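3 de março de 2018

Acordei cedo outra vez, com aquela luz meio azulada que Rirholm tem no fim do inverno, e fiquei um bom bocado sentada na beira da cama a olhar para a parede da sala através da porta aberta. Já sei que vou escrever muito hoje, porque o dia foi cheio de pequenas decisões, e as pequenas decisões são as que mais me cansam e também as que mais gosto de contar.

## A parede da sala

Há semanas que ando com a ideia do verde. Começou com um verde-musgo bem escuro, quase de floresta, que vi em casa da Britt-Marie no jantar dos anos dela, e que ali fica lindíssimo porque ela tem janelas enormes e tectos altos. A minha sala é outra conversa: comprida, baixa, com uma única janela ao fundo e um radiador que parece ter sido posto onde calhou. Mesmo assim trouxe da Jusia três latinhas de amostra e pintei quadrados grandes em três sítios, um ao lado da janela, outro atrás do sofá e outro junto à porta do corredor, onde nunca bate sol nenhum.

De manhã o musgo estava bonito. À hora de almoço já parecia lama. E ao fim da tarde, com o candeeiro aceso, voltou a ficar bonito, mas de uma maneira pesada, como se a sala estivesse de casaco vestido. O segundo, um verde-salva acinzentado, portou-se bem o dia inteiro, sem grandes alegrias nem grandes desgostos. O terceiro era suposto ser azeitona e é mostarda, ponto final. Quem escolheu o nome daquela cor devia ter fome.

Telefonei à Carola, que tem sempre paciência para isto, e ela perguntou-me uma coisa muito simples: a que horas é que estou na sala? Pois é, à noite. De dia estou fora ou na mesa da cozinha. Fiquei a pensar nisso enquanto lavava os pincéis, e acho que a resposta é o verde-salva nas três paredes e o musgo só na do fundo, atrás da estante, onde os livros o vão tapar quase todo e deixar ver umas tiras de cor entre as lombadas. Escrevo aqui para amanhã não mudar de ideias (mudo sempre, eu sei!).

## Almofadas, mantas e o resto

Depois do almoço fui à Ndlovu ver tecidos. Ia só por causa das almofadas, prometi a mim mesma, e saí de lá uma hora e tal depois com um saco que mal passava na porta do autocarro. Trouxe um linho cor de ferrugem para duas almofadas grandes, um retalho às riscas finas para uma comprida e estreita, daquelas que apoiam as costas, e um algodão cru que ainda não sei para que é mas que era macio e estava no cesto dos restos. Ao todo foram 531 coroas, o que não é pouco, mas comparado com as almofadas já feitas que vi no centro comercial, a 900 o par e cheias de uma espuma que range, acho que me saí muito bem.

A senhora do balcão aconselhou-me a lavar o linho antes de cortar, e ainda bem, que eu já ia direita à tesoura. Está agora estendido na casa de banho, a pingar para a banheira, e a casa toda cheira àquele cheiro de pano molhado que me lembra a minha avó a engomar na varanda. Ela punha sempre um raminho de alfazema entre os lençóis. Tenho de ver se encontro alfazema seca, porque a do ano passado já só cheira a pó.

O que me agrada na ferrugem é que aquece o verde sem gritar. Pensei em amarelo, pensei até em cor-de-rosa velho, e a Fumiko, quando lhe mostrei os retalhos ao fim do dia, disse logo que o rosa é que era. Pode ser que tenha razão. Ela tem um olho para cores que eu nunca vou ter, e a sala dela, com aquele biombo e as duas cadeiras baixas, é o sítio mais sereno que conheço. Mas eu gosto de uma sala com um bocadinho de outono lá dentro, mesmo em maio, com as janelas abertas e tudo. Ficámos assim: eu faço as duas em ferrugem e deixo a comprida para decidir depois, e se um dia quiser o rosa ela empresta-me a máquina de costura na mesma.

## A estante

A estante é a parte que me tira o sono. A Tritwood tem as tábuas de bétula em medida certa, com 100 centímetros, e a parede do fundo leva duas ao comprido com uma folga pequenina de cada lado. Já medi quatro vezes e deu-me quatro números parecidos, o que para mim é um triunfo. O Helge veio cá a meio da tarde dar a opinião dele, bebeu dois cafés, bateu na parede com os nós dos dedos como quem bate à porta de um vizinho, e declarou que ali dentro há tijolo até meia altura e depois só placa. Ou seja, as prateleiras de cima têm de ficar com o que for leve.

Confesso que isso me estragou um bocadinho os planos, que eu tinha imaginado os livros de arte todos lá no alto, numa fila muito direita. Mas depois sentámo-nos no chão com um lápis e fomos desenhando, e começou a fazer sentido ao contrário: os livros pesados em baixo, onde até os leio mais, e em cima as jarras, os cestos e aquela caixa de chá do Laine que não serve para nada e que eu adoro. A planta que pende vai para o canto esquerdo, para cair por cima do verde-musgo. Só de pensar nisso já gosto mais da parede.

O Helge acha que devo pôr óleo na madeira e não verniz. Diz que o verniz fica com ar de escritório. Eu nem tinha pensado no assunto, mas passei a mão na prateleira que ele fez para a cozinha da Britt-Marie e é mesmo outra coisa, parece pele. Fica o óleo. São duas demãos, com um dia inteiro pelo meio, e a sala vai andar às avessas durante esse tempo, com o sofá no meio e eu a comer sopa de pé. Paciência. 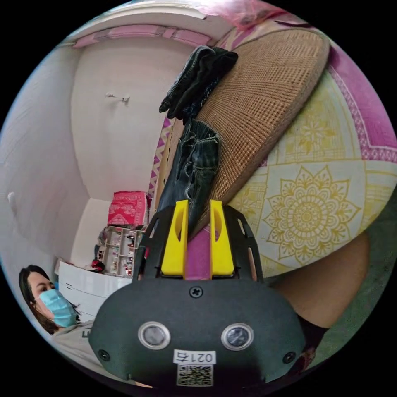 ## O que fica para amanhã

Quero ver se acordo com a cabeça fresca e olho para os quadrados de tinta antes de tomar café, que é quando sou mais sincera. Se o verde-salva continuar a portar-se bem, volto à Jusia e peço a lata grande. A rapariga de lá disse-me que uma chega para as três paredes, mas eu conheço as minhas paredes e sei que bebem tinta como camelos, por isso trago logo uma segunda pequena.

Também tenho de ligar ao Laine por causa do candeeiro de pé. Ele disse que o vendia, depois disse que talvez não, e depois perguntou-me se eu ainda o queria, tudo no mesmo telefonema. O abajur está amarelado, mas a base é de latão a sério e aquela luz baixinha ao lado do sofá faz-me muita falta. Com a lâmpada do tecto a sala parece uma sala de espera de dentista, e não há verde que resista a isso.

E os ganchos para os cortinados! Preciso de 12 e só encontro nove, espalhados por duas gavetas e dentro de uma chávena. Os outros três devem estar na mala de costura, que está debaixo da cama, atrás da caixa dos sapatos de verão. Hoje já não me ponho de joelhos.

São quase onze e o linho ainda pinga. Vou apagar a luz da sala, mas antes ainda lá volto espreitar o quadrado ao pé da janela mais uma vez.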